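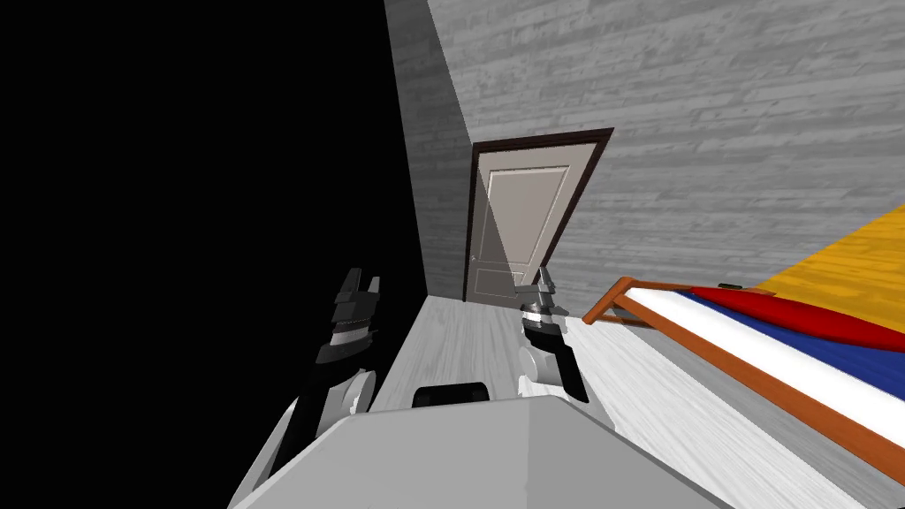

Crafts > Flowers > Garlands and Crowns

Search posts Go

February 2024, by Mereana Mudgway

Strawflower garlands are the only thing I make that people ask me to make again, so I'm putting my method in one thread and then I never have to type it in a text message at midnight. Start with color, because everyone gets it wrong, me included. One loud thing, one quiet thing. Look at that bed with the colorful bedding next to the light gray floor. The floor has the good sense to shut up. Your backing leaves are the floor.

Picking: cut strawflowers before they open all the way. They keep opening as they dry. If you wait until they look perfect you will end up with a string of small surprised faces showing you their middles.

I learned this by making a full garland of surprised faces for Noémie Lefèvre's engagement lunch. She said it was "very alert."

Stringing: thread them fresh. A dry strawflower has the center of a walnut and will take the needle and then your thumb. Long needle, waxed thread, straight through the back and out the middle.

I use Kereama thread. The Drakel stuff is cheaper and snaps when you're almost done, never at the start, when you'd have forgiven it.

Don't push the heads tight together. They shrink. Wait, no, let me fix that - DO push them tight, they shrink and then there are gaps. I have given the wrong advice at two workshops and I'm sorry to both of them.

Drying: hang it flat against a wall somewhere dark with air moving. Mine took roughly 3 weeks. Angus Whitelaw dries his in the hall closet and his winter coats now smell like a barn, which he claims to enjoy.

Someone will tell you to use hairspray. Trevor Naylor used hairspray. Trevor Naylor's garland is now mostly cat hair.

Leaves: bay is fine, olive is better, eucalyptus if you want every guest to mention a spa. Tie them in behind the flowers in small bunches and let them stick out unevenly. Even leaves look like a hedge.

On price. A shop called Vovirico sells one for $259. I was going to be rude about it, but I've now made enough of these to think $259 is a bit low.

Digby Waaka wants to know if you can wear it in the rain. Digby, you can do it once. The flowers close up when they get damp, and they'll open again indoors, but the leaves will sulk for good.

The next one is for a wedding in May, all dark red with olive. The bride has asked if I could "just add a few" roses. I am drafting my reply.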